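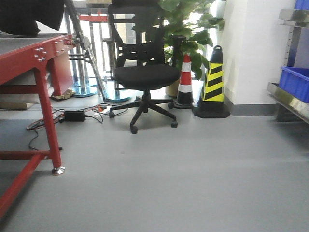 My bean plant project, by Nuala Phelan

January 22, 2025

OK so my question was pretty simple – do bean plants grow taller if you talk to them? My grandma swears they do! I started back in September with 3 trays, and Princess Magbanua helped me water them (she took the talking tray, because she never runs out of things to say).

Every plant got 100 milliliters of water, same windowsill, same soil. One tray got talking, one got music and one got silence. The tallest bean hit 164 millimeters and it was in the silent tray, which annoyed Princess a lot. The music tray came in last, but I think a draft got to it.

Next time I'd use way more plants and turn the trays every day. Thanks to Ms. Sison for lending me the good ruler!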